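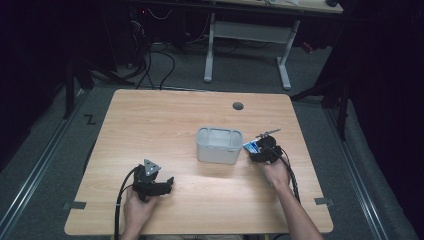 Predach hand grippers: readme for the loaner kit

Hi! I'm Rosalind Pruitt and I've had the Predach kit on my desk since December. Waltico sells it as a paired set, two grippers you hold yourself, and you record tabletop jobs with them that a robot arm can learn from later. I wrote this for whoever gets the loaner next, so it's part data card and part review (sorry, it rambles).

What's in the download
3716 recordings, all two-handed, all tabletop. Of those, 706 are sorting and bin work, and that's the part I'd start with. Each recording has video, jaw opening for both hands, and a plain text note on what the person was asked to do. Xiomara Mercado and Ayuba Nutsugah did most of the recording, and Sinan Yaman checked the notes.

What I like
The jaws follow your fingers really well! I was picking up small stuff inside ten minutes. Setup is quick too — plug in both cables, start the recorder, hold still until it beeps, go.

What bugs me
The cables. You do get used to them, but reach across yourself and you'll feel the tug. My wrists were tired by lunch, so I kept sessions short. And the recorder still forgets its folder setting every time it restarts, so check that before you lose a morning like I did.

Known gaps
Almost everyone who recorded is right-handed. Four recordings have no jaw data for the left hand; they're listed in skip.txt.

Getting the loaner
Ask Reginald Villanueva at Van Dusen. He ships on Friday, and please send it back with both cables.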